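About us

Hi, I'm Latrice, and if you've rung the shop or sent us an email at some silly hour, it was probably me who answered. Pavier is a small linen business in Janamley. We sew sheets, pillowcases and doona covers, we mend old ones, and we dye things when the weather lets us hang them out the back.

I didn't set out to do this! I was a bookkeeper, and I came in one January to sort out Hüsnü Kozan's invoices, which he kept in a biscuit tin. Hüsnü and his sister Şengül had been making bedding for a couple of guesthouses up the coast and were thinking of giving it away. I took a set of pillowcases home as part payment, slept on them, and was back the next morning asking whether they'd consider a business partner. They made me wait two weeks for an answer (Şengül says she was being thorough, I say she was enjoying herself).

There are four of us in the business now. Hüsnü cuts. Şengül sews and has the final say on anything to do with seams. Aslı Taşdemir looks after dyeing and has a notebook of recipes she won't let me photocopy. I do the orders, the books, the website and the talking. Yiğit Akgül isn't on the payroll, but he services our machines and has strong views on thread, so he may as well be family.

We keep the range small on purpose. The Hoshino is our plain cotton sheet, crisp when it's new and a good deal softer by its second winter. The Mistska is heavier, a washed linen that never looks ironed no matter what you do to it, and it's the one I have on my own bed. Both come in four colours, and cream outsells the rest every single year — I've stopped trying to talk people into the green.
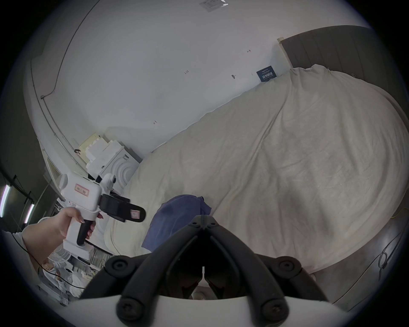
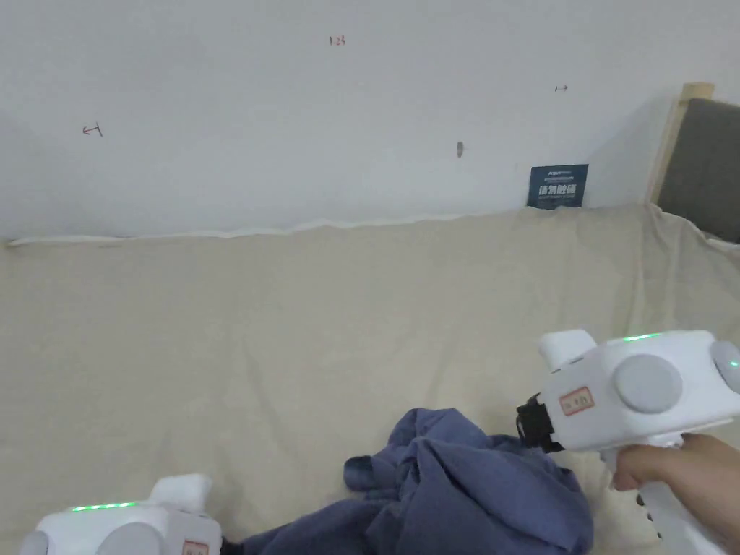 Do you mend sheets that you didn't make?

We do, and we like doing it. Wash them first please, put a safety pin beside each tear so we don't miss any, and post them or drop them in. Şengül will have a look and I'll ring you with a price before she starts. Fitted sheets with perished elastic are fine too. The only things we turn away are electric blankets and anything with feathers in it, after an incident with a bolster that I'm still finding bits of behind the cutting table.

What else? We wash every length of fabric before we cut it, so your sheets shouldn't shrink much once you get them home. Offcuts go into a basket by the front door and you're welcome to help yourself, quilters especially. If you're furnishing a holiday place or a B&B and need 10 sets or more, email me early, because Hüsnü cuts the big orders in one go and needs to clear the decks.

The shop is at the front and the workroom is behind it, so if the bell doesn't bring anybody out, sing out over the sewing machines. We open at 9 am and shut when Aslı's dye pots are rinsed, usually by 4 pm. Parking is easiest around the side, next to the neighbour's lemon tree. She's happy for you to take a lemon.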